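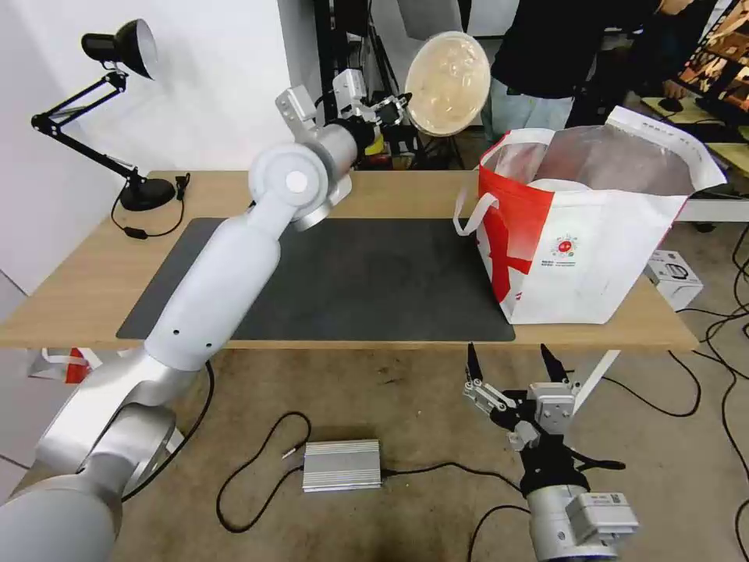

How I Pack Lunch at My Desk With One Insulated Tote

I eat lunch at my desk way too often, and for a long time that meant soup on the keyboard and a fork I could never find. So I finally worked out a system, and a couple of people asked me to write it up after I mentioned it in my April post. It's just a bag, a bowl, a lid and a cup, but the order matters more than you'd think!

What you need:
An insulated tote with a foil-type lining and handles long enough to go over your shoulder
A round bowl with some weight to it
A flat lid that fits the bowl (check this before you buy, ask me how I know)
A tall cup with a lid and straw
Tissues or a cloth
A big desk mat

I got my bowl from Lotell and the spare lid from a little shop called Kakance. You don't need those exact ones. Pretty much any bowl works if it sits flat in the bottom of your bag.

Step 1. Clear the mat. Everything goes off it, even the mouse. I push my lamp all the way to the left end and swing the head up so I'm not bumping it with my elbow. If your lamp has a cord with a little switch on it like so many do, move that back too.

Step 2. Stand the bag at one end of the table and open it up wide. I'm right-handed so mine goes on the right. Fold the top edge outward and let it flop, because you want to see all the way down to the lining while you're loading.

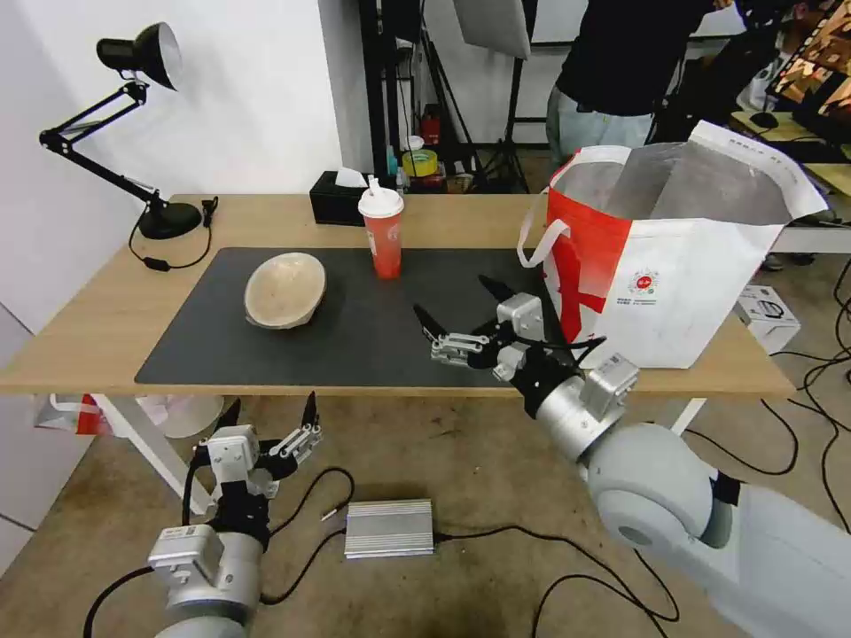
Step 3. Check the bowl. I tip mine toward the light and have a good look inside, especially if it's a speckled or textured one, because dried rice hides in there like you wouldn't believe. Give it a wipe and then fill it. Leave a finger's width at the top (more if it's soup).

Step 4. Lid on, and press all the way around the rim with your thumbs. Then lift the bowl an inch and tilt it just a hair over the mat. If anything dribbles, start over with the lid.

Step 5. Bowl in first, flat on the bottom. Ice pack next to it if the food's cold. Stuff a few tissues or a cloth down the side so it can't slide.

Step 6. Cup goes in last and stands upright against the bowl. Pull the straw out and pack it separately if you're driving. If you're only walking down the hall, leave it in, it's fine.

Step 7. Fold the top back over and carry it by both handles. One handle and the whole thing leans.

Packing takes me 3 minutes now, and unpacking is the same thing backward. When you get home, leave the bag open overnight so the lining can air out. I've skipped that exactly once and the smell of onion stayed with me all week.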